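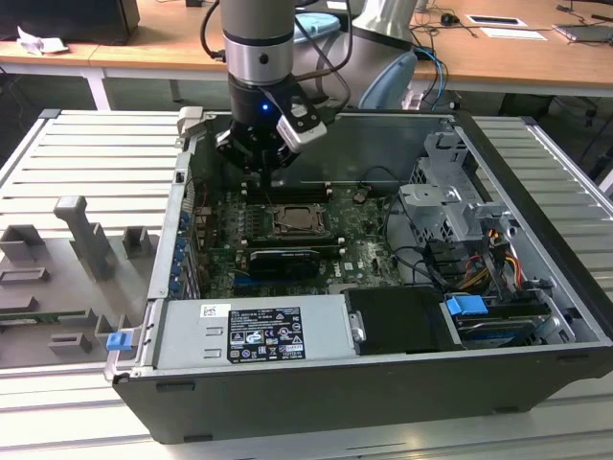
Marleny Betancur
Teleoperation, bench side

Home | Bench Notes | Arms | Parts Shelf | Search

October, started 9.40 a.m.
Posted by Marleny Betancur

Plan for today: teach the arm to go into a desktop tower and deal with the processor and the memory slots, by remote control, me driving. Omar Hamdan on the laptop, Panagiotis Pappas on opinions.

Tower is on its side on the slatted table, open face up. I'd asked for a case with nothing in the way. I got one with a drive cage, a graphics card and a full helping of power cables, on the grounds that real ones look like that. Fine. The cables at the cage end are now a no-go area for the wrist. I've told Omar to shout if I drift right, and he has promised to shout whether I drift or not.

Controller settings carried over from last time: speed scale at 46 per cent, which feels like stirring porridge but keeps the motherboard in one piece. Panagiotis wanted it faster. Panagiotis was offered the controller. Speed scale remains at 46.

Recording goes into the Plostier folder as usual. Episode 997 is the first one of today's numbering. Aiman Purba wants us at 3000 by the end of the project and has drawn a chart. The chart has a very confident line on it.

First job was the approach to the socket. From above I can do it all day. The trouble starts low down, when the fingers get near the bracket round the processor and my sense of depth packs up and goes home. I've been using the wrist view for sideways and the fixed view for height, swapping between them like a person watching two televisions. It's slow, but the path comes out smoother than when I trust one view and hope. 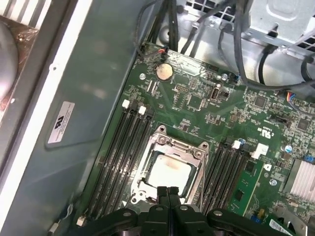
Fingers side by side over the bottom lip of the socket, old paste on the chip.

Notes from the approach, mostly for Assunta Rizzi, who takes over the controls after lunch:

Come in with the fingers nearly closed. Wide open, they want to visit the memory banks on both sides.

Stop above the lip and wait a breath before going lower. Omar trims on pauses, so the pause also gives him a clean place to cut. He would like them longer. He would like everything longer.

Don't correct with the wrist once you're low. Back up, correct, come down again. I broke this rule 2 minutes after writing it on the whiteboard and had to throw the episode away. It's marked "MB, own fault" in the Rultness log so that Aiman doesn't have to ask.

The hand-guided version is still worth keeping. Idea was that somebody leads the arm down by the forearm, and the recorded path gives the model a decent starting shape. We tried it before switching to the controller. My hand-led paths have a lovely curve at the top and a sort of nervous wobble at the bottom, which Omar says is "characteristic". Keep the top halves, bin the rest, drive the last bit remotely. Panagiotis thinks mixing the two will teach it two different personalities. He may be right – we'll train one batch of each and see who has to buy the coffee.

Also asked for, again: a foot pedal for marking the start and end of a try. At present I say "go" and Omar presses a key, and he has started pressing it whenever anyone says "go" in any sentence. There is now an episode of me asking where the screwdriver was supposed to go. It has been filed under Raptis, where such things end up.

For the lever at the side of the socket, Assunta and I disagree. She wants to come at it from the tip end, where there's more to push on. I'd sooner start close to the socket and slide outwards, since the memory slots lie right under the far part and I don't fancy pressing down there. We agreed to record both ways and label them properly, which means she'll label them and I'll say thank you. Serrated fingertip for all of these, please. The smooth one can stay in the drawer with its reputation.
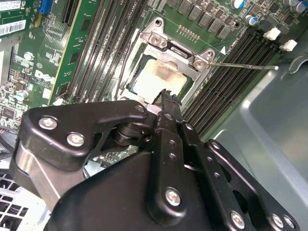

To sort before the next session

Ask Idudwood about the pedal. Ask nicely this time.

Write the tower's position on the table down somewhere that isn't Omar's hand.

Decide if the old paste stays on the chip. Aiman says leave it, the model ought to see dirty ones too. I say fine, but then I want clean ones in the set as well, and somebody other than me can do the wiping.

Assunta to try 46 first and only then complain about it.

Check why the blue wrist light and the log disagree about when the arm is ready. Panagiotis says the light is right. The log says otherwise, at length.

This site uses cookies to remember your settings. Accept | Manage choices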